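Lusdale Guest Rooms - Room Condition and Small Items Check
Room: Elleo
Checked by: Gemechu Lencho
Period: July

1. Door and lock
Latch engages on first push. Deadbolt turns freely. Strike plate screws tightened.
Result: Pass

2. Smoke alarm
Test button held, alarm sounded. Date label legible.
Result: Pass

3. Outlets and lamp cords
No scorch marks or cracked covers. The bedside lamp cord runs behind the headboard and is pinched at the bracket. Reroute before next occupancy.
Result: Fail - minor

4. Bed and linens
Frame bolts tight, slats seated. White sheet with cherry print, creased but serviceable. Check seams at the next change.
Result: Pass

5. Jewelry and other small items
Bracelets must be off the bed before linens are stripped. Beads go through the laundry bag mesh and have blocked the Veloso washer drain 2 times. Sort on a flat surface, check each strand for frayed cord, then store in a lidded container.
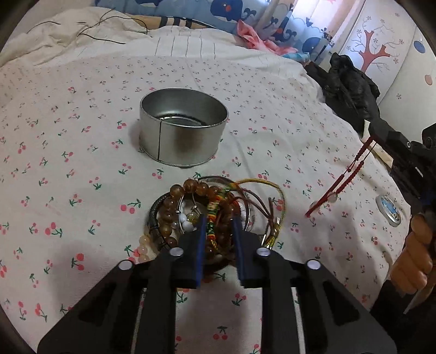
Strung beads and metal bangles should not share a container. The bangle edge wears the cord, and a broken strand on a hard floor is a slip hazard. Braided leather is stored separately and kept dry. The round metal tin is acceptable for the beaded pieces if the inside is wiped first and the rim has no sharp spots. Run a cloth along the rim, not a bare finger. Dark marks on the bottom of a tin may be residue or only reflection - wipe and look again under the lamp.
Result: Open - tin to be wiped, leather to be bagged

6. Window
Opens to the stop at 8 inches. Restrictor cable intact.
Result: Pass

7. Floor
Rug backing grips. One raised board near the closet, sanded and marked with tape.
Result: Pass with comment

Comments
Item 3 carried over from the Ulance room list, same bracket type. Order the wider clip for both rooms. Item 5 to be rechecked by 2 p.m. and initialed on the back of the sheet.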